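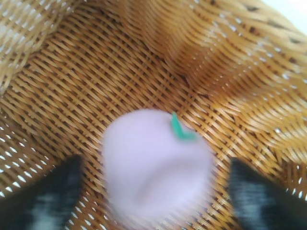 Wicker basket for play food and foam balls, keep or swap?

Playroom Storage board
Thread started 18th January

budov_basement
We have one woven basket for the small toys and I'm trying to decide if it stays. The play fruit goes in it, like the lilac one with the green leaf at the top of this page (my kid says peach, I say apple), and so do the foam balls. It looks nice on a shelf. My worry is the weave. Crumbs and bits get down into it and I can't wipe it the way I wipe a plastic bin. I've been looking at the Norus bins with the snap lids. Has anybody gone from wicker to plastic and been glad about it?

tansy_k
I switched in October and I'm glad. I bought 3 of the Norus bins, the shallow ones. They go in the sink, they dry in a few minutes, done. The lids were a waste of money. They've been in the closet since the first week.

half_pint_garage
Keep the basket. A kid can see into it and reach into it, and the sides don't have hard corners. Plastic bins crack when somebody stands on them, and somebody always stands on them.

tansy_k
Mine haven't cracked.

half_pint_garage
Give it time.

budov_basement
Size matters here too. I don't want one big bin where the fruit ends up under everything else. The basket is low enough that you can see the bottom.

orchard_lane_2
What do you do about splinters? We had a willow one from Wostell and the ends started poking out along the rim after a year. I trimmed them with nail scissors and then ran a candle stub over the cut ends. It helped for a while. I ended up using it for mail.

budov_basement
No splinters so far. The rim on ours is a thick braid that goes all the way around, and the corners are rounded. Empty on a white table it looks pretty good to me, except for a pale scuff on the rim by one of the front corners. The pink ball is the other thing that has to fit.
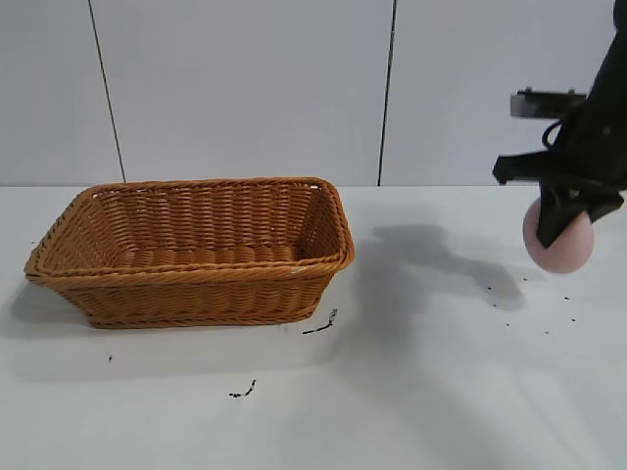 Page 2

mulligan_stairs
Look at the tabletop, though. There are little dark bits all over it, and a thin curly one right in front of the basket. Is that coming out of the basket or was it there already? If it's the basket I'd get rid of it.

half_pint_garage
Those are black. The basket is tan. I don't see how a tan basket sheds black bits.

mulligan_stairs
It could be dirt that was stuck in the weave. Turn it over and tap it on a sheet of paper and you'll find out.

budov_basement
I'll try the paper. I don't know where the bits are from. That table collects everything.

orchard_lane_2
For cleaning wicker: vacuum with the brush attachment first, then a damp cloth with a drop of dish soap, then leave it upside down somewhere airy overnight. Don't soak it. I soaked one and the bottom sagged.

tansy_k
See, that's a whole evening for one basket — my bins take two minutes.

half_pint_garage
How often do you need to do it? We clean ours twice a year.

mulligan_stairs
A cloth liner is the middle way. Cut an old pillowcase to fit, fold it over the rim, and put it in with the regular wash. The crumbs stay in the cloth. It does hide the weave, if that's what you like about it.

budov_basement
I hadn't thought of a liner. I have an old pillowcase that would do. So: tap it out on paper, vacuum, liner, and I'll hold off on the Norus order for now. The foam balls may get their own bin anyway, they pick up lint.

tansy_k
Get the shallow one if you do. Skip the lid.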